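Tuesday, February 13, 2018

Brick sorting, Flunness cell. Planner is the Cloltix build from last week, grip force limit unchanged. Task is the toy tidy-up from the chore list: pick one brick, put it in the compartment with its own color, go home. Bins are the glossy black ones again.

Ran 100 picks before lunch. Seven drops, all at the lift. Grasp pose is fine when the brick lies flat. A brick on its side still costs a second approach – see Petkov log for the timings.

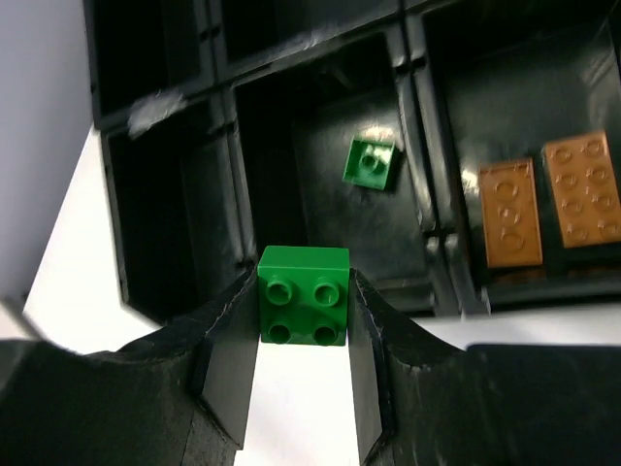
Glare off the bin floors remains the main nuisance for segmentation. Upside-down bricks are the other one, as the tubes get scored as studs and the orientation estimate flips. Color label holds up either way, so for plain sorting I left it alone.

Cycle time is about 70 s with the recheck on. A child is quicker. Not a chore machine yet – usable overnight, maybe.

To do: matte liner for the bins, rerun with Jullach weights, move the recheck after the lift.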